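Kenza Belhaj
Fri 6 February

1/ I have been learning to read my own electricity bill. I am 41 years old and I always paid it without looking. This winter I decided to look. A small thread, maybe useful for other people who rent.

2/ My apartment in Lurkley used 1,930 kWh last year. I live alone and I don't have air conditioning. When I saw this number I had no idea if it was big or small, so I asked my cousin Salma. She laughed for a long time.

3/ The first thing I understood: the bill has a part you pay for energy and a part you pay only for being connected. The second part doesn't change if you go away for the whole of May. I did go away for the whole of May. I was a little offended.

4/ Then I started to think about the things that stay plugged in day and night. The internet box, the printer, the speaker, the old radio of my father. Each one takes very little, but it takes it all the time.
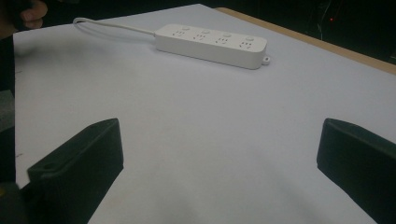 Ulises Alarcón
My printer was the worst one, it never sleeps properly. I turn it off at the wall now and I don't miss it. Did you check yours?

5/ Yes, Ulises, thank you! I borrowed a small meter from the library and I left it on the printer for nine days. It is not a disaster, but I print two pages in a month, so for me it makes no sense to keep it on.

6/ The refrigerator was the bigger surprise. It came with the apartment and it is older than my lease. By my calculation it uses 340 kWh in a year. I wrote to the landlord. He answered with a thumbs up, and I don't know what that means in practice.

7/ I also called the electricity company to ask about the night rate. Rania in customer service was very patient with my accent. The night rate is good only if you wash clothes late, and my neighbor downstairs has a baby, so I will stay with the normal one.

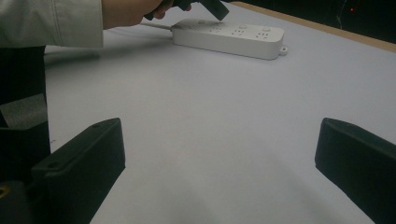
Power strip on the table, Friday.

8/ Next I want to understand the water bill. It has a line called "adjustment" that I don't like at all. If you know what it is, please write to me.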